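Mosgate canister vacuum, see-through tank, with hose and floor head 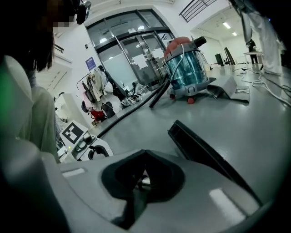 The Mosgate on the floor, with its hose and the grey floor head.

I've had one of these at home for four years and another for the shop, so when people ask me which vacuum I'd buy with my own money I don't have to think very hard. It's a plain canister cleaner with no bag. Everything you pick up goes into the clear teal-blue tank, the orange-red lid sits on top, and the whole lot rolls about on a grey base with little red wheels. I do like being able to see when it needs emptying (my old one just got weaker and weaker until I remembered to look).

It's happiest on hard floors. Tiles, lino, painted concrete, sealed boards – anything smooth, really, and it gets along the edges of a room very nicely if you turn the floor head sideways. On short carpet it does a decent job too. On a deep shaggy rug I'd say it's only so-so, and you'll find the head wants to grab hold of the pile. Slide the little vent on the handle open a bit and it lets go again.

The hose is the black ribbed sort and it bends well without kinking. The stiff wand pushes into the end of it and the floor head pushes onto that. Give each one a quarter turn as you push. Mine came apart in the middle of the stairs the first time I used it, entirely my own fault for not twisting.

Emptying is easy enough. Unplug it, unclip the lid, lift out the filter and tip the tank into the bin. I do mine outdoors, as fine dust will float about however careful you are. Knock the filter gently against the side of the bin, and once a month or so rinse it under the tap and let it dry right through before it goes back in. Please don't put it on the radiator! I shrank one that way and it never sealed properly again.

The white flex comes out at the top and there's no rewind button, so you wind it up by hand. I loop mine loosely over the lid and it's been fine. If you have a long hallway you may want to change sockets halfway.

Noise: Mosgate gives 82 on the normal setting and 86 on full, both in decibels. I can tell you the cat leaves for either. I'd leave it on normal for everyday floors and keep full power for the car mats and the bit round the back door.

What you get
Vacuum with tank and lid
Hose and stiff wand
Floor head for hard floors and short carpet
2 filters (one fitted, one spare)

Goes with
Pai crevice nozzle, which fits the wand without an adaptor and is very good down the sides of sofas
Tadumix spare filters, sold in pairs
Jondent hose hook for the cupboard wall, screws not included

Delivery takes roughly a week. It comes in one box and there isn't much to put together, just the hose, wand and head. If you're local you can come and try it on the shop floor before you decide, and bring your own rug if you're worried about it – people have done! Spare lids and wheels are usually in stock, so drop me a line if you've cracked one.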